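Halbridge Robotics Club - Frequently Asked Questions

Got a question about joining, or about the Kitchen Challenge? Start with these. We update the page every September, once the new members have asked us everything we forgot.

Who can join?

Any student in years 7 to 12. You don't need to have coded before, and you don't need to own a thing. If you like taking stuff apart, brilliant. If you'd rather organise the props and keep the run log, we need you even more!

What is the Kitchen Challenge?

It's our big project for the year, and we love it. Each team teaches an arm to pick up toy food and kitchen gear and put it where it's told. There's fruit, a strainer, a measuring cup, pans and a bottle of sauce, all sharing one white table with the arm. It sounds easy until you try to get two fingers around something with a neck at one end and a round bottom at the other.
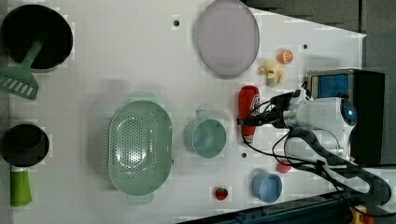 Do I have to know how to program?

No. Most new members begin by guiding the arm by hand and recording what it does. We call one full recording a run. After a few weeks you'll probably want to peek at the code anyway, and somebody will be thrilled to show you.

How many runs does a team record?

The target is 80 per object for the first round and 128 for the final. That's a lot of sauce bottle, but the afternoons fly by - and you can really see the movements get smoother as you go.

What are Shim and Kumis?

Our two teams. Shim works on careful grasping and Kumis works on placing. You can swap at half term, and plenty of people do. The software both teams share is called Utov. It keeps the recordings in order and plays them back on the big monitor so everyone can have a look.

Why is the sauce bottle so popular?

It's a great first object. The bright red is easy to find in the camera view, and the label gives you a handy clue about which way round it's lying. New members nearly always start with it and then move on to the cup, where the handle makes you think harder about your approach.
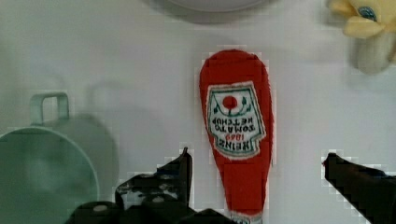

Lining up on the ketchup bottle, fingers open.

Can we bring our own objects?

Yes please! Keep them light and small enough for the fingers to get around, and put your name on the bottom. Nothing breakable, and no real food (the banana question comes up every year).

What counts as a good grasp?

For scoring, the bottle has to come off the table, stay put while the arm moves, and end up inside the target area. You lose points for knocking other objects, so look at what's nearby before you close the fingers. A slow, tidy run beats a fast one every time. 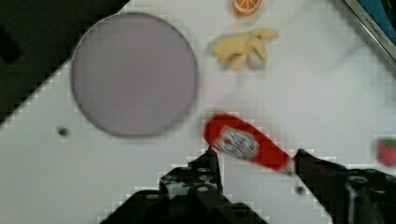 Shim's view is that you should record your messy runs too, and label them properly, as you learn heaps from working out where they went wrong.

When do you meet?

After school, 3:45 pm until 5:30 pm, in the technology room. Come in whatever you're wearing, but tie long hair back and leave dangly bracelets in your bag.

How do I sign up?

Fill in the form at the school office or just turn up and say hello. First session is free to try, and you'll get a go at driving the arm.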